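Carnet d'atelier Skomix
vendredi 17 août 2018

Retour sur la corvée « verres à pied ». La question du projet Carnegie reste la même depuis février : est-ce qu'un bras sait tenir une cuisine, oui ou non ? Pour les verres en silicone et leur porte-verres doré, je commence à y croire !

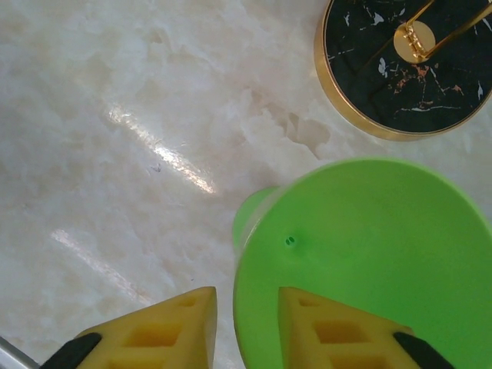 Le silicone pardonne beaucoup, et tant mieux. On serre un peu trop, il se déforme, on continue. Avec du vrai cristal je ne ferais pas le malin — mais quel plaisir de travailler sans ramasser d'éclats. Limite d'essai fixée à 60 secondes par verre, je garde.
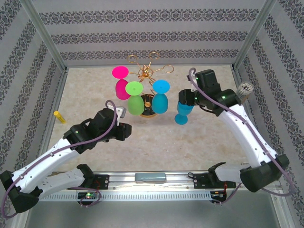

À deux bras, le plus dur reste le partage du travail près du support : les boucles de fil laissent peu de place. Penser à relire les notes de Jarkasico sur les trajectoires croisées.

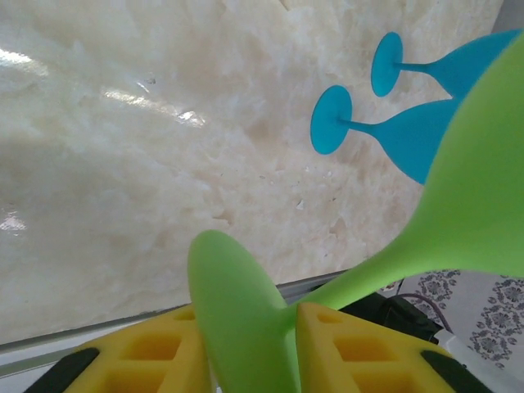

PRISE

Par le pied, entre les deux doigts jaunes. J'aime beaucoup cette prise, le calice reste dégagé. À comparer avec la prise par le calice, jusqu'à 15 essais chacune. 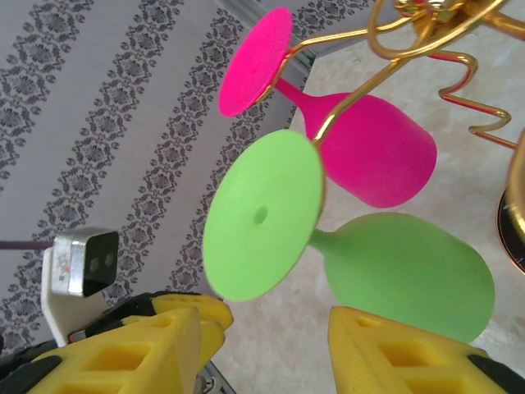
ACCROCHAGE

Verres tête en bas, pied en haut. Un humain fait ça en bavardant, et c'est bien ce qui me passionne là-dedans. Lundi : reprendre l'angle d'approche, puis essayer le vert en premier.

Partager (28) | 222 vues | 2 commentaires

brerudent : Superbe ! Et la vaisselle sale, c'est pour quand ?

atelier_b : Je vote pour la prise par le pied, moi aussi.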